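Opinion > Manipulation > End effectors

Compare grippers on the thing people will use them for

Most gripper comparisons I am sent measure the wrong quantity. They report maximum grip force, opening width and closing time, usually in a table, usually with a rigid block as the test piece. Those figures are easy to collect and easy to repeat. They say very little about whether a pair of fingers can hold a thin, smooth household object at a useful angle while the wrist turns.

I have spent much of March comparing two sets of fingers for hand-held demonstration work, and my view has hardened. The test piece should be awkward, cheap and taken from the target task. Ours was a toothbrush. The task list for the project asks for brushes to be picked up, turned and put back in a cup beside a basin, so there was no good reason to start with a block.

A toothbrush handle is narrow, its section changes along its length, and most of its mass is not where you would like to grip it. Held upright between two fingers, it can rotate about the contact line without slipping in the ordinary sense. A force gauge will report a sound grip all the while. The arm that later replays the motion will present the brush at the wrong angle and miss the cup.

The first set, which we call the Jolach fingers after the drawing they came from, has black mesh-textured fingers with a fine grid on the inner faces. The second, the Gostadon set, has grey, flat jaws with rounded ends. On paper the Jolach set wins, and for a single pick it probably does. The grid conforms a little and resists rotation. My objection concerns what the operator can see and feel, and no table covers that. 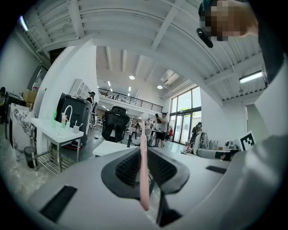 What the operator contributes

A hand-held gripper is half of a control loop. The other half is a person who corrects errors before they are recorded. If the fingers are too forgiving, the person stops correcting. Gisela Weidemann ran both sets through the same routine and her notes are blunt on this point: with the textured fingers she accepted approaches she would have rejected with the flat jaws. Her success rate was higher and her trajectories were worse. I would take the lower rate.

The counter-argument is that a forgiving finger is forgiving for the robot too, so the sloppy approach will also succeed on replay. This holds if the robot places its fingers exactly where the person did. Ours does not, and I doubt yours does. The margin that the operator has used up is no longer available to absorb calibration error.

There is also the matter of pose tracking. We use marker cubes on the tools, and their faces must stay visible from the head camera for as much of the motion as possible. Working with two tools at once makes this harder, as one forearm or one cube will readily hide the other. A comparison done with a single gripper on a bench will miss this entirely. We repeated the routine with both hands for that reason, and threw out any run in which a cube was lost for more than 14 consecutive images. The finger design mattered here more than I had expected, given that a different finger length changes the wrist angle the operator chooses, and the wrist angle decides which faces of the cube are turned to the camera.
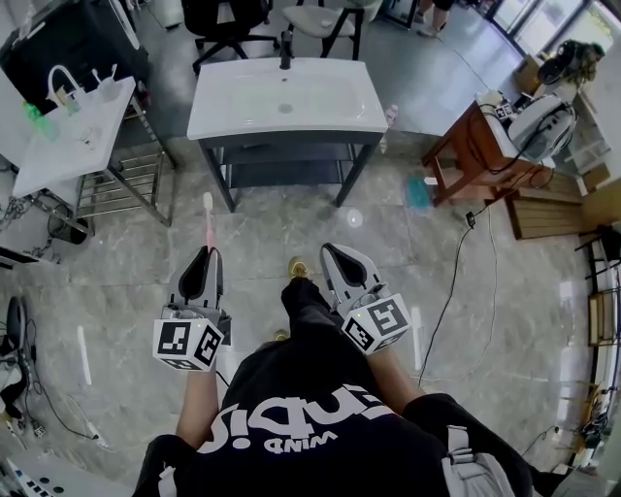

Two-handed routine with marker cubes, brush in the left gripper.

My proposal is modest. Publish the force and width figures if you must, and add three things: the object, the angle of the object before and after a 90 degree wrist turn, and the share of the recording with usable tracking. The Polishchuk procedure already asks for the second of these, though it allows a rigid cylinder, and I would strike that out. Run the test with at least two operators, one of whom has not used the tool before.

None of this needs new equipment. A protractor will do for the angle. The operators' rejected approaches should be logged as well, with a word or two on the cause, and kept with the data.

We shall carry on with the flat jaws for collection and may fit the textured pair to the arm itself. Mixing them brings its own mismatch in contact geometry, which I have not yet measured.

Comments

trultora_user: We mix finger types on the Trultora rig and the contact offset bit us badly. Measure it before you collect anything you intend to keep.

P. in metrology: A protractor reading by eye is poor for a brush with a curved handle. Which part of it do you take as the axis?

Author: A straight line from the head to the end of the handle. It is crude but it repeats.

benchside: Disagree on success rate. Failed picks cost us a whole afternoon of relabelling.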